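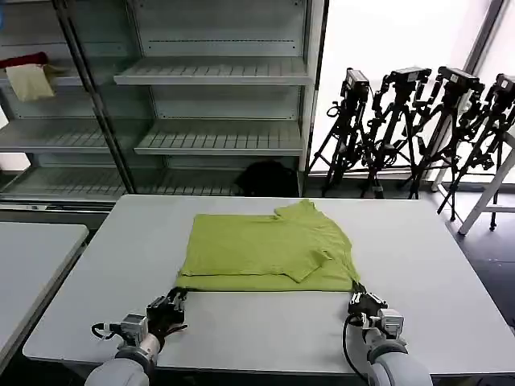
Okay, I have fallen hard for natural dyeing and I need to talk about it. Six months ago I thought plants gave you beige and that was it. Then I tried weld over a weak indigo dip and got a green so loud my neighbor commented on it from across the street. Think of that lime T-shirt on the white table, one sleeve folded in — that's the territory we're in, and from a weed!

Weld grows like crazy on the old rail cut behind Morwood. Tall, skinny, kind of ugly. You'd walk right past it. I pick mine in June when it's flowering and hang it in the garage until it crackles.

The thing that changed everything for me was scouring. I used to give cotton a quick rinse and wonder why the color came out in patches. Now it simmers with soda ash for 2 hours and the water comes out the color of tea. On brand new fabric! What IS that stuff??

Mordant next. I use alum at 11 percent of the dry weight of the cloth, and I weigh everything, because the batch I eyeballed is now a set of very sad dish towels.

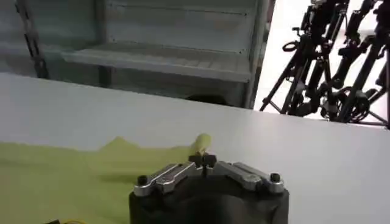

Let's talk yellows, my favorite part. Onion skins go warm and orangey, goldenrod is mustard, and weld is the clean, bright one. If you want it really soft, use the leftover bath after your main batch. My third dip always lands near that little gathered tip of cloth, pale yellow and almost glowing against the white. I like the weak dips better than the strong ones now!

Water matters so much more than I expected. Ours in Rikgate is hard and weld loves it. My sister's is soft, so she adds a pinch of chalk to the pot and gets nearly the same yellow.

Also, the Tomorano dye garden does an open afternoon every other Tuesday and it is a joy. They have a madder bed you can help dig, and they'll let you take home a root if you ask nicely. I came home filthy and so happy.

Next up for me is madder on wool. I've got two skeins soaking as I type this — will post the color tomorrow, whatever it is!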